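Redoing the Side Yard Drainage

I put this off for two seasons. The side yard at our place on Stutach Road is a strip between the house and the neighbor's fence, and every time we had a hard rain it filled with water and stayed that way for days. The grass died, then the moss took over, and by last fall you couldn't get the mower through without leaving ruts. I finally dug it up in November, and this post covers what I did, what I bought, and what I would change.

If you have read my older posts you know I am not a contractor. I have built a couple of patios and a lot of garden beds. Drainage was new to me, so I read as much as I could and then asked Daithí Tierney to walk the yard with me. He put in the French drain two houses down and it has held up through some bad storms.

Finding out where the water came from

I assumed the problem was the downspout at the back corner. It was part of it. I ran a hose into the gutter for a while and watched, and the downspout was emptying right at the foundation and then running along the wall toward the front. That alone would have been an easy fix with an extension.

The bigger part was the neighbor's yard, which is higher than ours. Water comes under the fence along most of its length. You could see the line of silt on our side once I pulled back the dead grass. Daithí pointed out that the soil was also packed hard from people walking the same path to the trash cans for years. I dug a test hole a foot deep, filled it with water, and came back after dinner. It was still more than half full.

The clay starts eight inches down. Above that is decent topsoil, which I saved on a tarp for the new planting strip.

Planning the trench

The run ended up at 100 feet, from the back corner to the low spot near the street. I marked it with stakes and string and used a line level to check the fall. The usual advice is one inch of drop for every eight to ten feet, and I got a little over 11 inches across the whole thing, so I was inside that range with not much to spare. If your yard is flatter than mine, you may need to dig deeper at the outlet end or look at a dry well.

Call before you dig. I did, and the gas line turned out to be three feet from where I had remembered it. I moved the trench closer to the fence and hand dug that section.

I made the trench 14 inches wide. A narrower one would have worked, but my shovel is wide and I wanted room to get the fabric in without fighting it. I rented a trencher from Sullix for a half day and it did most of the straight run. It would not handle the tree roots by the maple, so I cut those with a reciprocating saw and an old blade. The blade was finished by the end.

Materials

The gravel came from Ververidis, delivered in one load and dumped at the end of the driveway. I ordered washed stone, which costs a bit more than crushed. They were good about the delivery time and put it where I asked. I bought the perforated pipe, the non-woven fabric and the fittings at Stiritz, where they cut the fabric to length for me.

Small stuff got lost constantly on this job. I was always looking for the pipe couplings, the fabric staples or the string, and I wasted a good part of one Wednesday driving back for a fitting I already had. After that I kept all the small parts together in the house and took out what I needed each morning. 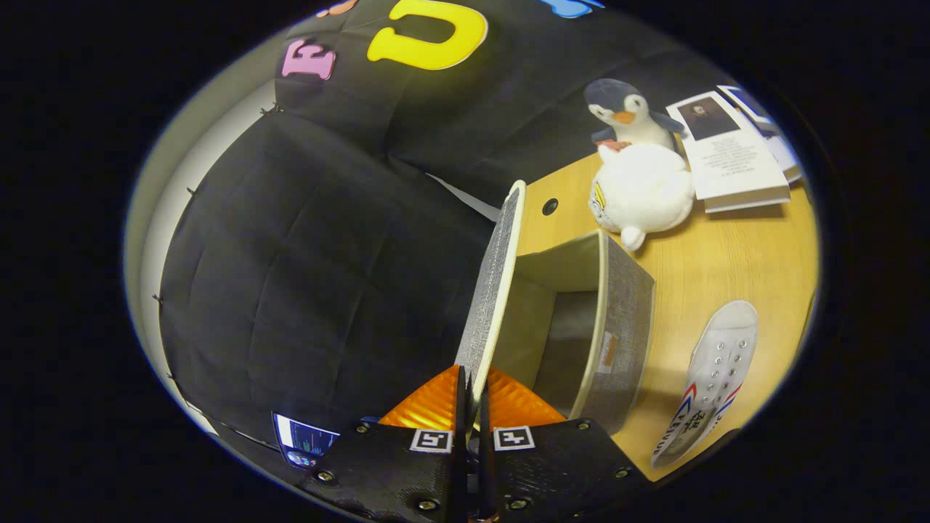 Laying the pipe

I lined the trench with fabric first, leaving enough on both sides to fold over the top later. Then two inches of gravel, then the pipe with the holes facing down. I had always thought the holes should face up. Water rises into the pipe from below, so down is right for this kind of drain.

I checked the slope again every ten feet or so with a four-foot level and a small block taped to one end. In two places the gravel had settled and the pipe had a belly in it. I lifted it, added stone, and checked again. It is slow work and hard on the knees, so wear pads.

The downspout got its own solid pipe, which runs in the same trench beside the perforated one and comes out at the same place. Daithí was firm about that. If you tie the roof water into the perforated line you are just feeding it back into the ground you are trying to dry out.

Once both pipes were in, I filled with gravel to four inches below grade, folded the fabric over, and covered it with the topsoil I had saved. I had a fair amount of clay left. Some of it went to fill a hollow behind the shed and the rest is still under a tarp.

Planting over it

I did not want grass again. It is shady there and we only use it as a path. I set a line of flat stepping stones down the middle and planted sedge on the fence side, with a few ferns near the maple. Keep anything with serious roots away from the pipe. I left the strip by the house as plain gravel so I can get to the siding.

The sedge was small when it went in and it looks sparse. I expect it to fill in by the second summer. I mulched lightly between the plants and left the stones bare.

How it has done so far

We have had three heavy rains since I closed it up. After the first one there was a puddle near the gate, where I had left the soil a little low, and I raised that spot with a few buckets of topsoil. After the other two the path was wet but there was no standing water by the next morning. The outlet ran for most of a day each time.

The whole job came in a little over 1000 dollars, with the gravel being the largest part and the trencher next. I did not count the saw blade.

If I did it again I would put in a cleanout at the halfway point. I have one at the top end only, and if roots get in past the maple I will have a long way to reach. I may still dig down and add one in the spring, before the ferns get too big to move.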